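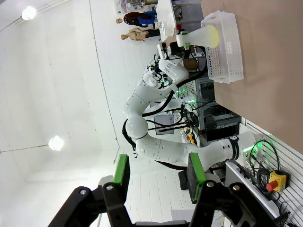
3.2 How we got people to talk about their lunch

I'll admit I came into this part of the study thinking the interviews would be easy. People love talking about food, right? Well, they love talking about dinner. Ask someone what they had for lunch at work last Thursday and you get a long pause and then "a sandwich, I guess."

So Cuiping Xie and I changed the plan in January. We dropped the recall questions and gave 70 office workers in Relholm a paper diary, small enough to fit in a coat pocket, and asked them to write down what they ate, where they sat and who was with them. They kept it up for 8 working days (we wanted more, but our pilot group got pretty grumpy after that!). Three people lost their diaries and started over, and I kept their second try in the sample.

Figure 3. Share of lunches eaten at the desk, by length of commute. Diary entries only.

The thing that surprised me most in Figure 3 is the long-commute group. I'd expected them to skip the break so they could head home early, and a few did say that, but most of them ate with coworkers and stayed away from their screens. Marthinus Nel thinks it's a carpool effect, with people who ride in together also eating together. I like that idea, but our diaries never asked about carpools, so I can't test it with what we have. Section 3.3 goes through the seating notes.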